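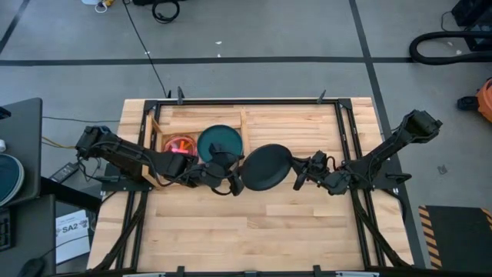
Tableware spends most of its life in storage. A dinner plate in a busy canteen may be on a customer's table for half an hour at lunch and then sit on a shelf until the next day, and in that time it is more likely to be chipped, scratched or lost than while somebody is eating from it. The work in this chapter begins when a plate is clean and ends when it is laid again. Most of it is done by hand at a table like the light wooden one at the head of the chapter, where a black plate is nearly on its edge over the table top while a dark teal one rests tilted in a shallow wooden tray, next to a pink bowl with a few small things in it. Each of those positions puts the weight of a piece on a different part of it, and a person who puts tableware away for a living should know which part that is.

Chapter 5: Handling and Storing Tableware

What this chapter covers

The first half deals with single pieces: plates, bowls, cups and the small items that go with them. It explains how each kind is made, where it is weak, and how it is picked up and set down. The second half deals with the store itself, including shelves, trays, racks, labels and the count. Glassware has been left for Chapter 6, as has cutlery apart from the few pages on mixed trays. Washing was dealt with in the previous chapter and is mentioned only where it affects storage.

You will need access to a table, a shelf or cupboard, a tray with sides, and a small mixed set of tableware. The pieces do not have to match. A set made up of odd plates from a second-hand shop is in some ways better, as you will be forced to deal with different rims and depths.

The parts of a plate

The flat middle of a plate is called the well. Around it the plate turns upwards, and the place where it turns is the shoulder. Outside the shoulder is the rim, which may be wide, narrow or missing altogether. Underneath is the foot, a raised ring on which the plate stands. Many plastic plates have no separate foot and stand on the whole of the base.

The foot matters more than it seems to. On pottery it is often left without glaze, so that it is rougher than the rest of the plate, and when one plate is slid off another the foot is dragged across the well below. The grey lines seen on old canteen plates come partly from knives and partly from this. Lifting a plate clear before moving it sideways takes no longer once it has become a habit.

The rim is where most chips happen. It is the thinnest part of many plates and the first to meet a tap, a shelf edge or another plate. A plate held upright and lowered on to a hard surface lands on a very small length of rim, with all its weight behind it. This is why draining racks are coated or made of wood, and why a plate that has to be stood on edge should be held until it is properly supported.

Coupe plates have no flat rim. The surface curves up smoothly from the middle to the edge. They look well on the table and they are easy to wipe, but there is less to take hold of, and people new to them tend to put a thumb on the eating surface. Hold a coupe plate from beneath with the fingers spread, or by the outside edge with both hands.

Bowls

Bowls are stored one inside another if they were designed for it. A stacking bowl has a small step inside the wall, or sides at such an angle that the next bowl comes to rest before it jams. Bowls without this will wedge, especially if they are put away damp. Two wedged bowls should never be twisted apart by force. Stand the lower one in warm water, put cold water in the upper one, and wait.

A bowl is also a container, and in a working kitchen it will be used as one. Teaspoons, lolly sticks, pegs and sauce sachets all find their way into bowls. There is nothing wrong with this so long as the bowl has been taken out of the food set and marked. Trouble comes when it drifts back. At Davlow, a works canteen whose store we shall return to several times, soup bowls were borrowed so often for odds and ends that a separate colour was bought for the purpose, and the borrowing of soup bowls stopped within the month.

Clear and tinted plastic bowls scratch more easily than they chip. They should be kept away from anything with an unglazed foot, and they should not be put at the bottom of a mixed pile.

Materials

Four materials make up nearly all the tableware you will meet at work.

Earthenware is fired at a fairly low heat and soaks up water wherever the glaze is broken. A chipped earthenware plate should be thrown away even if the chip is on the underside.

Stoneware is denser and heavier. It stands up well to daily use, but the weight adds up, and a pile that is safe for a shelf may be too much for the person lifting it.

Porcelain, with bone china, is hard and strong for its thickness. It is often bought in thin shapes, and so it gets a name for being delicate that belongs to the shape more than to the material.

Melamine and other plastics are light and will survive most falls. They stain, they scratch, and some of them do not like heat. Read the mark on the base before the first wash. If there is no mark, treat the piece as unsuitable for the microwave.

It is not always possible to tell these apart by looking, and colour is no guide at all. Weight is a better one. So is sound: tapped lightly with a fingernail, porcelain rings, earthenware gives a duller note, and plastic hardly sounds.

Setting down

A plate is set down in two movements. The far edge of the foot touches first, and then the near edge is lowered. Putting it down flat all at once traps air beneath it on a smooth table and can make it slide, and it also traps fingers. When the plate is going on to a pile, look at the pile before you look at the plate. If the pile leans, straighten it or start another.

Plates of different sizes go largest at the bottom. Plates of the same size but different patterns should not share a pile, even if they seem to fit, as small differences in the foot will make the pile rock. The Murkia range, which was once common in school dining rooms, was made with two depths of foot over the years, and old and new plates look alike from above. Mixed together they make a pile that turns gently as it grows.

Practical work 5.1 is usually done at this point. Take the mixed set and put it away on the shelf as you would at home, without special care. Write down how long it took and the order in which you picked things up. Then clear the shelf and do it again using the two movements described above. Keep both sets of notes, as you will want them for the section on timing.

Trays and dividers

A tray does two jobs. It carries things from one place to another, and it keeps them together while they wait. The two jobs ask for different trays. One meant for carrying needs handles and a raised edge on every side. One meant for holding pieces at the table may be open at the front, so that plates can be put in and taken out without being lifted over a wall.

A board set across a tray gives plates something to rest against. The space it makes has to suit the piece. If it is too wide, the plates lean at a low angle and slide forward at the foot; if it is too narrow, they have to be pushed, and a pushed plate is pushed at the rim. Measure the deepest piece you mean to store and add the thickness of a finger.

Plain unfinished wood is kind to rims, though it must be kept dry and it cannot go through the machine. Scrub it along the grain, stand it on end and let the air get to both faces. A tray that smells should be taken out of use until it does not.

The store as a whole

Small mistakes grow with the size of the store. At the Stunstead conference rooms, where three dining areas draw on one store, the stock list shown in Table 5.2 runs to 3791 pieces. Of these, 1768 are plates. A loss too small to notice on any one day becomes a delivery that has to be paid for by the end of the year, and the people laying the tables are usually the first to feel the shortage.

The Stunstead store was set out on a simple rule. What is used every day is kept between the knee and the shoulder. What is used once a week goes above or below, with the heavy pieces below. Serving dishes brought out a few times a year have a cupboard of their own at the far end, with a list on the inside of the door. Lumanlan House, which has the same amount of shelving and fewer pieces, grouped everything by pattern instead, so that a whole service could be found in one bay. It made the store easy to show to visitors and slow to work in, and the bays were changed over one September before the autumn bookings began.

We start with the Stunstead plan, which is drawn out in Figure 5.3. Copy it on to squared paper, leaving the shelf labels blank, and have it beside you as you read the next section.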